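Speaker notes: What is a bed runner for?
Futley housekeeping day, second slot after lunch

Start without the slides. Ask who in the room has a runner across the foot of the bed at home. Wait. Then ask who has ever been told why.

I was asked to speak for the runner. I'm going to disappoint Helmi Rautiainen a bit, and she knows it, as she has read these notes and written "unfair" next to two paragraphs. I left both in.

The usual case for it goes like this. Shoes and suitcases go on the runner and the white duvet stays clean. It sounds sensible. I have never met a guest who put a suitcase on the strip of cloth and kept the wheels off everything else. Ask Sebastián, who runs the linen room at Escobar. He logged 171 stained duvets in March, and he tells me the rooms with runners did no better than the rooms without. One site, one month, so don't write it down as proof. But I'd like to see the figures from whoever says the opposite.

(Pause. Someone from Vutus will want to argue. Let them, but keep it short.)

Second claim: it finishes the bed. Maybe. To my eye it finishes a catalogue page. In a room where a person sleeps it gets kicked on to the floor the first night and is put back by staff for the rest of the week.

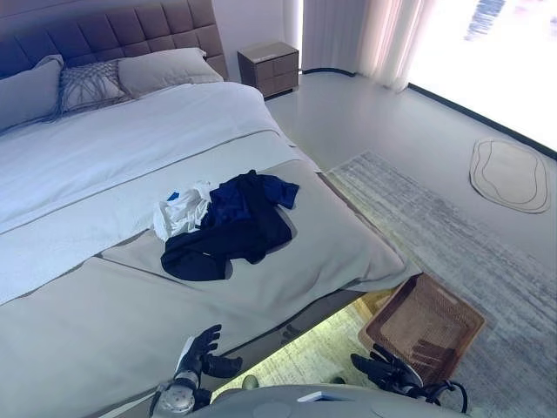
What a runner does get used for, in my view, is clothes. People want a flat place to drop things between wearing and washing, and the foot of the bed is the right height. With a navy top and a crumpled white shirt in a heap on the grey runner, the duvet further up can stay smooth and flat. So fine, I'll give it that much. It is a shelf. If we are buying a shelf, though, we should ask what a chair costs.

Colour. Grey hides creases better than cream, and I'd say it hides dust worse than people think. Dark clothes get missed on dark cloth when the bed is stripped in a hurry. Prumine found a guest's black sock in a folded runner 12 days after checkout, and they were rather proud of having found it at all.

Cushions, briefly. Same question. Who is leaning on the decorative one? Anything with a knotted or woven face catches on watch straps and can't go in with the sheets. If you must have one, have one.

Laundry. Runners get washed less often than sheets, everywhere I've worked. Say this slowly. Then ask for hands again: how many wash them after every stay?

Helmi has five minutes to reply here. She'll talk about how a room looks from the door, and she has a point about wide beds.

Questions. If no one starts, ask what they do with clothes left on the bed: fold, hang or leave alone. I say leave alone. Spare copies of the linen sheet are on the table by the urn.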